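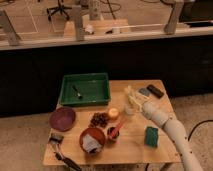
green tray, purple plate, clear cup. all on the little square table

Moving into a studio in August, what do I do about eating??

areeba_g
ok so signed the lease. One room, kitchen is basically a counter and two burners. No room for my old table (seats six, it was my aunts, going to my cousin). Trying to decide between a small square table like the one up top or just one of those fold down wall things. Also do I need real dishes for more than me. I have people over maybe once a month. Budget is not much, moving ate it all.

Floor space by the window is 61 inches one way, less the other way bc of the radiator.

timofuchs
Square table. Always square in a studio. Push it against the wall, two sides open, done. Had a fold down for a year and it was never folded up once, stuff just lived on it. Mail, keys, a plant.

shabnam_v
disagree with timo. Fold down is great IF you put it at the right height and anchor it into studs. Mine is next to the stove and I prep on it, eat on it, fold it, floor is clear for yoga. You just have to be a person who puts things away

timofuchs
I am not that person

shabnam_v
clearly lol

baran_st_tenant
What's the wall made of? My building is old plaster over who knows what and the landlord said no holes bigger than a picture nail. Check the lease before you buy anything that hangs.

areeba_g
good point, looking. Lease says "no alterations to walls without written consent". so probably have to ask. ugh

F. Bhutto
Don't ask in August, everybody's moving and the office takes forever. Get the table now, used, sell it if you hate it. I paid 59 for mine off the swap board, solid, a few rings on top, sanded them off on a Saturday.

Size matters more than style. Under 28 inches across and two dinner plates plus a serving bowl won't fit. Mine is 30 and it's fine for two, tight for three.

svato
Thirty is too small for anything but breakfast. I know everyone here is into tiny furniture but you will eat dinner at that table every night and also do your taxes on it. Go 36. The radiator thing is solvable, leave a hand's width so the wood doesnt dry out.

F. Bhutto
36 in a studio by the window means you walk sideways to bed.

svato
So walk sideways

areeba_g
haha ok. measured with tape on the floor just now. 36 is bad. I hit it twice going to the bathroom and it was TAPE. 30 works, can get a chair in on two sides and a stool under.

what about trays? I keep reading people say get a tray

shabnam_v
YES tray. Best thing I own. One with raised sides. Salt, oil, napkins, whatever lives on the table lives in the tray, then when you need the table for something else you lift the whole mess and put it on the bed. Also good for carrying tea over to the couch if you have a couch

timofuchs
trays are just a junk drawer with no top

shabnam_v
timo what happened to you

timofuchs
the plant fell in my soup

baran_st_tenant
Tray is fine but get plastic or metal. Had a woven one and crumbs went into it forever, you can't wash it. Plastic goes in the sink.

Dishes: I did four of everything and never regretted it. Four dinner plates, four bowls, four small plates. Mismatched is fine. One color you like and the rest from the thrift store.

svato
Two. If you have four you will use four before washing. I live alone with two plates and there has never been a pile in my sink.

areeba_g
and when people come over?

svato
They bring wine, I give them the plate, I eat out of the pan

F. Bhutto
Svato is not a model for anyone. Get four.

For cups, I'd skip buying a set of glasses right away. Jars, or a few plastic ones, they stack and survive the move. Buy glasses once you know where the shelf is. I unpacked a box of Larnix tumblers after my last move and 11 of them were in pieces. Wrapped and everything.

shabnam_v
sorry but drinking out of plastic at home makes me sad. Get two nice glasses, carry them in your bag on moving day. Cheap happiness

areeba_g
ok I like that. two nice glasses in my bag, jars for everybody else.

Does anyone have opinions on placemats vs tablecloth, the used table I'm looking at (on Cundik, guy wants it gone this week) has a light top and I stain everything. Turmeric mostly

baran_st_tenant
Turmeric on light wood, good luck. Ask him what finish is on it. If it's oiled it will soak right in. If theres varnish you have a few minutes. Wipe with dish soap, then baking soda paste, then leave it in the sun by the window, sun really does fade it.

timofuchs
just get a dark plate and eat over the plate

svato
Wax cloth, cut to size, wipes clean. My mother had the same one my whole childhood. Ugly flowers but the table under it was perfect

F. Bhutto
+1 wax cloth. Hardware store on Sullent has it by the yard.

areeba_g
going to see the table tonight at 7. will report back. if its wobbly is that a dealbreaker

shabnam_v
depends. wobble from the floor, no. wobble from the leg joint, push on one corner and watch, if the leg moves against the top then it needs glue or a bracket. talk him down

areeba_g
got it!! leg was a bit loose, he knocked some off for it. carried it up three flights with my brother who is no longer speaking to me. Svato you were wrong about 36

svato
Come back in January and tell me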